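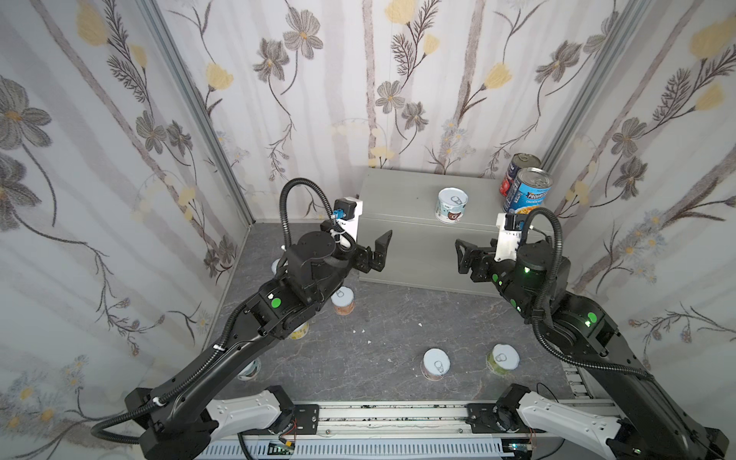 Die Ablagebox Gomari von Muvent bringt eine zweite Ebene auf Arbeitsplatten und in Vorratsnischen. Der Korpus ist hellgrau, die Oberseite dient als Stellfläche für Konserven, Gläser und Dosen. Hohe Suppendosen wie die blaue von Progresso stehen hinten in der Ecke, die flachen Dosen vom Boden kommen nach und nach dazu. Was oben steht, bleibt im Blick — auch bei geschlossener Tür.

Der Innenraum ist für Dinge gedacht, die seltener gebraucht werden. Die glatte Fronttür hat ein kleines Schloss, zwei Schlüssel liegen bei. Die Oberseite steht vorne etwas über.

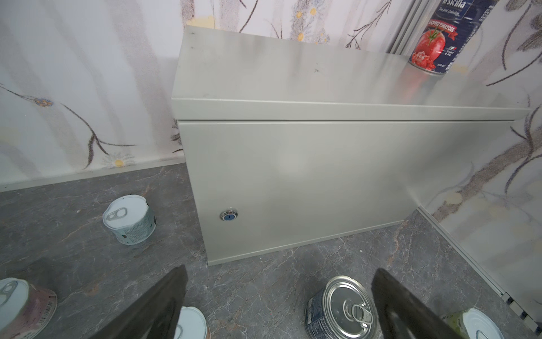
Gereinigt wird mit einem feuchten Tuch und mildem Spülmittel. Scheuermilch und Stahlwolle greifen die Beschichtung an. Leichte Gebrauchsspuren auf der Oberseite sind normal und kein Reklamationsgrund.

Technische Daten
Artikelnummer: 238
Material: Stahlblech, beschichtet
Farbe: Hellgrau
Lieferumfang: Box, 2 Schlüssel, 6 Klebefüße
Montage: freistehend, Wandbefestigung möglich
Hersteller: Muvent

Aufstellen und Einräumen
Die Box mit der Rückseite an die Wand stellen und die Klebefüße andrücken. Hohe Dosen nach hinten, kurze nach vorne. Nicht stapeln, wenn die Box frei steht.

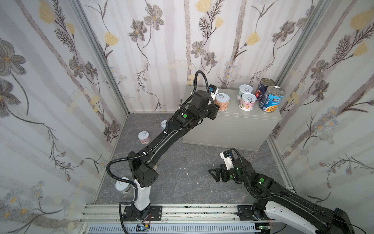

Gomari an der Rückwand, oben hohe und kurze Dosen nebeneinander.

Dosen mit Ringverschluss am besten so abstellen, dass der Deckel oben liegt und das Etikett nach vorne zeigt. Verbeulte Dosen aussortieren.
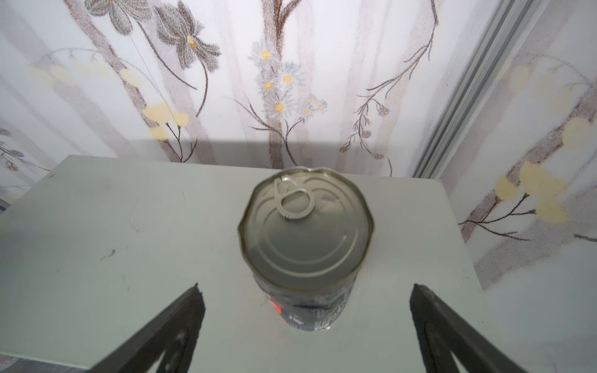 Dose mit Ringverschluss auf der hellgrauen Fläche.

Passend dazu: Regaleinsatz Pumier (einzeln erhältlich), Schubeinsatz Echeverría (ab November wieder lieferbar).

Fragen zu Ersatzschlüsseln und Wandbefestigung beantwortet Milagros Maldonado, Bestellungen für Großküchen nimmt Cristóbal Durán entgegen.

Stand der Angaben: 11. April 2025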